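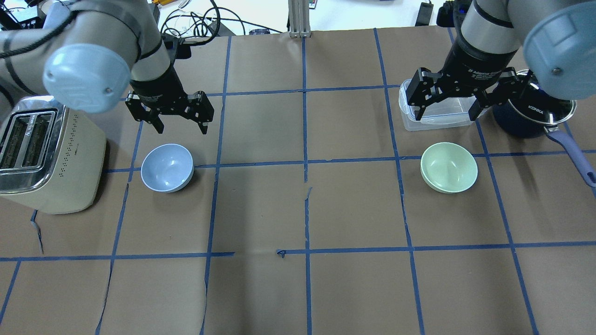
Irnwood Residence Services
Shared Kitchen and Small Appliance Safety Inspection
Checklist and Inspector Comments

Building: Cerkbridge House
Areas covered: ground floor kitchen, second floor kitchen, third floor kitchenette, staff break room, connecting corridors
Date of inspection: August 9, 2025
Type of inspection: Scheduled, occupied building
Previous inspection: April
Status key: S = Satisfactory. A = Attention needed. U = Unsatisfactory, remove from service or correct at once. N/A = Not applicable.

General Notes

Residents were told of the inspection by notice on each floor. The kitchens stayed open while the work was carried out, except the second floor kitchen, which was closed for part of the morning so that the range could be pulled out. Resident rooms were not entered. Appliances kept in rooms are covered by the housing agreement and are inspected separately.

Items marked A are to be corrected before the next scheduled inspection unless the comment gives a shorter period. Items marked U must be reported to the building office on the day they are found.

Section 1. Toasters, Toaster Ovens and Kettles

1.1 Cord free of cuts, fraying, tape repairs and heat damage
Ground floor: S
Second floor: A
Third floor: S
Break room: S
Comment: The second floor toaster oven cord runs behind the unit and touches the rear panel. The jacket is slightly flattened at that point but not broken. Cord was rerouted during the inspection. Recheck in one month.

1.2 Plug fits firmly and blades are straight
All areas: S

1.3 Crumb tray present, seated and clean
Ground floor: A
Second floor: U
Third floor: S
Break room: S
Comment: The second floor tray was full and crumbs had spread onto the heating element guard. The unit was unplugged, allowed to cool, and emptied. It may go back into service once it has been wiped down and the tray refitted. The ground floor tray needs routine cleaning. The weekly cleaning sheet on the second floor has not been initialed since the end of term.

1.4 Clear space kept above and beside heating appliances
Ground floor: S
Second floor: S
Third floor: A
Break room: S
Comment: Third floor toaster was under the wall cabinet with a paper towel holder mounted directly over it. Move the toaster to the open end of the counter. The holder may stay where it is.

1.5 Lever, timer and automatic shutoff work as intended
All areas: S
Comment: Each toaster was run through one cycle on a medium setting, empty. Kettles were filled to the minimum line and boiled. All shut off without help.

1.6 Appliance plugged directly into a wall outlet
Ground floor: S
Second floor: S
Third floor: S
Break room: U
Comment: The break room kettle and microwave were sharing a power strip. The strip was removed and handed to the building office. This was also noted in April and was marked as corrected at that time. Staff should be reminded in writing that power strips and extension cords are not permitted for anything that heats.

Section 2. Ranges, Ovens and Hoods

2.1 Burners light or heat evenly and controls turn fully off
Ground floor: S
Second floor: A
Third floor: N/A
Break room: N/A
Comment: Rear left knob on the second floor range turns past the off mark. The burner does go off, but a resident could not be sure of it by looking at the knob. Work order 1513 was opened in spring for the same knob and closed without a part being fitted. A new work order, 1567, has been opened. Please do not close it until the knob has been replaced and checked.

2.2 Anti-tip bracket in place
Ground floor: S
Second floor: S
Comment: Second floor bracket was confirmed with the range pulled forward. The rear foot engages correctly when the range is pushed back.

2.3 Hood filter clean and fan working at all speeds
Ground floor: A
Second floor: A
Comment: Both filters are due for degreasing. The ground floor fan is loud at high speed but moves air. Noise alone is not a fault under this checklist, although several residents have said they leave the fan off because of it, and a replacement should be considered when next year's budget is prepared.

2.4 No storage on top of the range or inside the oven
Ground floor: S
Second floor: A
Comment: Baking sheets and a plastic lid were found in the oven. Lid removed. A small sign on the oven door, asking users to look inside before preheating, would be enough.

Section 3. Outlets and Wiring

3.1 Ground fault outlets trip and reset
Ground floor: S
Second floor: S
Third floor: U
Break room: S
Comment: The outlet nearest the third floor sink did not trip with the test button or with the plug-in tester. Power to it was switched off at the panel and a tag was placed on the breaker. An electrician is required. The remaining third floor outlets are on a different circuit and may be used.

3.2 Cover plates whole and tight
Ground floor: S
Second floor: S
Third floor: A
Break room: S
Comment: Hairline crack in the plate beside the refrigerator. Replace while the electrician is on site.

3.3 Panel accessible and labeled
A
Comment: The panel serving the third floor is labeled in pencil and two of the entries can no longer be read. Relabel in ink or with printed strips. The panel door opened freely and nothing was stored in front of it.

Section 4. Fire Protection

4.1 Extinguisher mounted, charged and tagged
Ground floor: S
Second floor: S
Third floor: S
Break room: A
Comment: Break room extinguisher is charged and in date but was standing on the floor behind the door. Hang it on the existing bracket.

4.2 Fire blanket in its holder
Ground floor: S
Second floor: S
Third floor: S
Break room: N/A

4.3 Smoke and heat detectors respond to test
All areas: S
Comment: The monitoring company was notified before and after testing.

4.4 Exit routes clear
A
Comment: A folded drying rack and two boxes were in the corridor outside the second floor kitchen. The rack belongs in the laundry room. The boxes were labeled for Room 151 and were returned to the front desk. Corridors may not be used to hold deliveries, even for an afternoon.

Section 5. Counters, Floors and Storage

5.1 Work surfaces clean, sound and free of sharp edges
Ground floor: S
Second floor: A
Third floor: S
Break room: S
Comment: Edge strip lifting near the second floor sink. It catches on sleeves. Glue and clamp.

5.2 Floors dry and free of trip hazards
Ground floor: A
Second floor: S
Third floor: S
Break room: S
Comment: The mat in front of the ground floor sink curls at one corner. Replace with a beveled-edge mat of the same size. Flooring in the ground floor kitchen and dining area, about 2,000 square feet in all, was otherwise in good order.

5.3 Cleaning products stored away from food
Ground floor: S
Second floor: S
Third floor: U
Break room: S
Comment: Spray bottle with no label found on the shelf with cooking oils. Contents unknown. Bottle removed for disposal. Only products in their original containers are to be kept in the kitchens.

5.4 Knives stored in a block, rack or drawer insert
All areas: S

Section 6. Refrigeration

6.1 Refrigerators at or below 40 degrees Fahrenheit
Ground floor: S
Second floor: S
Third floor: A
Break room: S
Comment: The third floor unit read 43 degrees. The door gasket is dirty along the hinge side and does not close well. Clean the gasket and take a second reading the next day. If the reading has not come down, report it to Tamuno Appliance Service.

6.2 Rear coils and vents free of dust
Ground floor: A
Second floor: S
Third floor: A
Break room: S
Comment: Vacuum both. Pull the units out carefully, as the ground floor water line is short.

Items for Immediate Action

Third floor outlet by sink: remain off until repaired by an electrician.
Second floor toaster oven: remain unplugged until cleaned.
Break room: no power strip to be reinstalled. Kettle and microwave to use separate wall outlets.
Second floor range knob: work order 1567.

Items Referred

Electrical repair and panel labels: Grarberg Electric, under the standing service contract.
Third floor refrigerator: Tamuno Appliance Service, if the second reading is high.
Hood fan replacement: facilities budget request.

Instructions for Residents and Staff

Unplug a toaster before clearing stuck bread, and never reach into it with a metal utensil. Stay in the kitchen while anything is heating. If an appliance smells of burning, sparks or gives a shock, unplug it if that can be done safely, leave it where it is, and call the building office. Do not attempt repairs. Tags placed on appliances or breakers may be removed only by facilities staff.

A copy of this checklist is to be posted in each kitchen and kept on file at the Cerkbridge House office until the next scheduled inspection has been completed.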